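Learning to like the slow train

I've lived in Drandham for 12 years and until September I'd only ever taken the fast train out of it. The slow one leaves from the far platform, stops at everything with a bench, and takes 36 minutes longer to reach the coast. I always thought it was for people with nowhere to be. Then my car failed its MOT (rust, lots of it) and the slow train was all that fitted round my shifts.

Well, I'm a convert! You always get a seat, the windows open, and past Budora the line runs so close to the estuary that you can see the mud bubbling at low tide. Zanele Mokoena, who I used to work with, gets on two stops after me and we've started sharing a flask – she brings the tea, I bring whatever biscuits are left in the tin.

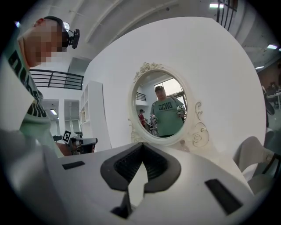
What to take

A cushion if you're bony like me, because the seats are older than I am. A proper book. Coins for the tea hatch at Clurnel, which doesn't take cards and shuts at 12 on the dot – I've missed it twice and sulked all the way home.

Where to get off

Clurnel for the beach, obviously. But do try Budora one day. There's a path from the station down to the old ferry steps, five minutes if it's dry, and a bakery on the corner that does cheese scones the size of your fist. I had two and regretted nothing until the walk back up.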